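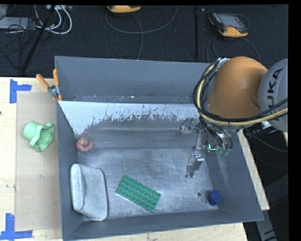 How often should you clear out a catch-all bin? Every season is plenty for most houses, and sooner if you've bought the same thing twice because you couldn't find the first one.

Home Explore Notifications Lists Profile

I have bought the same thing twice. It was a bath plug. So this is a thread about the grey bin, posted on Fri 29 May with winter more or less at the door and the laundry cupboard no longer closing.

Background: the bin is big, grey and rectangular, and it came from the closing-down sale at Vamcombe, where I'd gone for a doormat. I did not get a doormat. I still don't have a doormat.

It has had a life. The metal floor is scuffed all over and the pale strip along the back has gone ragged where the coating's rubbed off. I've seen this finish sold in homewares shops as "patina" for triple what I paid.

There's also a small round hole in the bottom. I've decided it's for drainage. Anything skinnier than the hole is living with me on a trial basis.

Step one is putting the bin up on the table. Every tidying book will tell you to tip it all out on the floor. The people who write those books have knees I can only dream of.

Step two is meant to be making categories. Mine were: keep, bin, op shop, and "what colour was this originally". The last one filled up first.

Please enjoy the small round reddish-pink thing over by the left wall, with the yellowish and dark bit on top. I'm not taking guesses. I am taking guesses.

Somebody has already said radish. I will be thinking about that for the rest of the arvo.

1574 shares 3219 comments

OK, back to it. A catch-all bin works on one rule, namely that you're allowed to put things in without deciding anything. That's lovely on a weeknight. It's less lovely when you need a fuse.

Things I've pulled out of this bin over the years, in no order: a rubber thong with no partner, a tap washer, an entire jar of other tap washers, birthday candles, the instructions for a fridge that belonged to the previous tenants.

I kept the fridge instructions. They're well written. There's a whole section on crisper humidity and it has a bit of a plot.

Some practical stuff, seeing as a few of you asked nicely. Do it in daylight. The kitchen bulb makes every small object look like an important part of something.

Take out the big things first and leave the little ones till last. If you start with the little ones you'll spend 40 minutes on a hinge, and then it's tea time and the bin's exactly as full, plus you now have opinions about hinges.

Anything you pick up and say "ooh, handy" about goes in a jar. When the jar is full, the jar goes in the shed. We don't talk about the shed in this thread.

Odd lids get one chance. Walk the lid to the cupboard, try it on everything, and if it fits nothing then it's recycling. I used to keep them in case the container came home. It's been years — it has met someone else.

Batteries go in their own tub, with a bit of tape over the ends, and then to the drop-off. Don't let them roll around loose with the screws. I say this as a person who did exactly that until quite recently.

On dividers: I bought the Grasel ones that click together. They do click together. They also click apart, in the night, on their own, and it's given the cat a sort of hobby.

What worked better was 2 old loaf tins and a takeaway tub. Ugly, free, wipeable. A scratched grey bin isn't going to be let down by the company of a loaf tin.

On labels: I also had a go with the Inaneo label maker, a gift. I made one that said MISC. Then I made one that said MISC 2. I've since been asked to put the label maker somewhere safe, so it's in the bin.

Cleaning a scuffed metal floor, for the person who wanted to know: warm water, a bit of dish soap, soft cloth, dry it properly. I wouldn't go at it with steel wool. You won't get the scratches out, you'll just give them friends.

If the coating is flaking where it's worn, line it with something before you put anything in that you care about. I use an old tea towel from the Shaikh bakery down the road, which has a picture of a bun on it and has outlasted most of my appliances.

No, I'm not getting a new bin. I've had this argument at home already. A new bin would be clean and have a lid, and then I couldn't see in, and then it's just a cupboard with handles.

24 comments saying radish now. One says "pincushion", one says "lolly", and one just says "don't touch it".

Next clear-out is pencilled in for the end of June, by which time I expect the table will be back in use for meals. Tonight we're eating on the couch.

Also, if anyone has a spare doormat.

Reply Share Save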